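Notebook, Gondale group
20/06/2022

Back at my own bench after ten days in the spare bedroom, and very glad of it! Both tests were negative over the weekend and I feel fine, apart from the stairs, which still find me out on the second flight. Thank you to everyone who left soup on the porch. The barley one was a triumph and I would like to know who made it.

I want to get the isolation diaries written up while I still remember what it's like to be on the other side of them. We have 378 people signed up now, and as of this morning 246 have sent back a complete diary (every day filled in, sleep and movement both). The rest are a mixed bag. Quite a few stop on day three or four, which I used to put down to people being too sick to bother, but having just done it myself I suspect boredom has as much to do with it. By the fourth evening I could hardly bring myself to write "walked to the window, walked back" one more time.

The movement question needs rewording. It asks how many minutes of exercise you did, and I sat there wondering if carrying laundry to the bedroom door counted. Ingvarsson had the same complaint back in November and I'm sorry to say I waved it away. I'd like to ask about two things separately, deliberate exercise and just being up on your feet, and leave a line for people to say in their own words what they did. 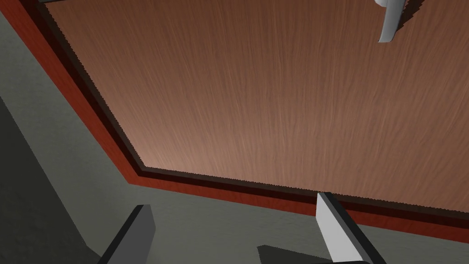

Wood-grain panel with the narrow dark strip along its edges. Rendered view.

Had a long phone call with Eyvindur about the sleep scores. He has been through the first batch by hand, bless him, and found that people who share a bedroom in normal times report worse sleep for the first two nights alone and then better sleep after that. I'd love it to be true, but the group is small and I think some of them were simply over the worst of the fever by then. He agrees we can't untangle the two without the temperature column, and the temperature column is a mess – Fahrenheit, Celsius, "warm," and one person who drew a little sun. I'll clean it this week. Anything under 45 I'm treating as Celsius, and anything at 90 or above as Fahrenheit, and the words go in the notes field.

Fitton called about the printed diaries. They can do the bigger type we asked for with no change in price if we drop the glossy cover, and I said yes on the spot, so please shout today if anybody was attached to the cover. Delivery is to the side door as before.
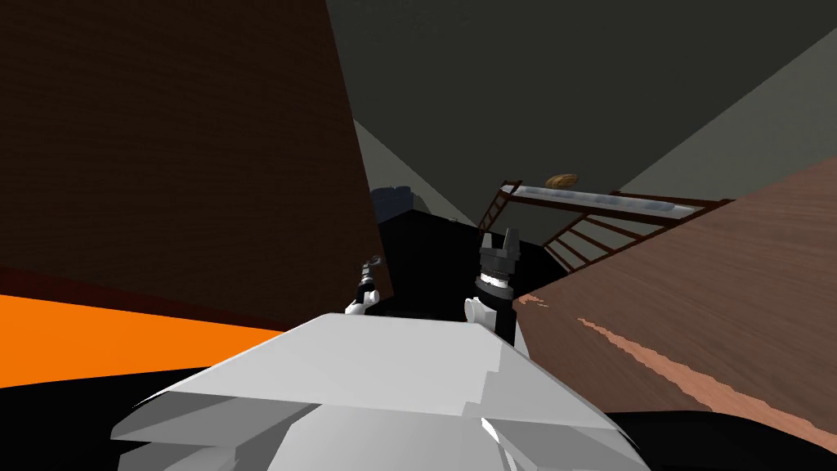
The other thing I keep turning over is the check-in call. We make one on day five, and as a person who has now received a friendly call on day five I can report that it was lovely and that I talked far too long. I would have liked one on day two as well, when I was low and a bit frightened and didn't want to worry my sister. It would mean more hours on the phone for us. Skamon has someone on Tuesdays and Thursdays who might take a share of it, and I'll ask.

To do:
Reword the movement question and send it to Ingvarsson first
Temperature column
Write to everyone whose diary stopped early, kindly, no chasing
Ask Skamon about the phone hours
Send Eyvindur the bedroom-sharing list, with names taken off
Return the soup pots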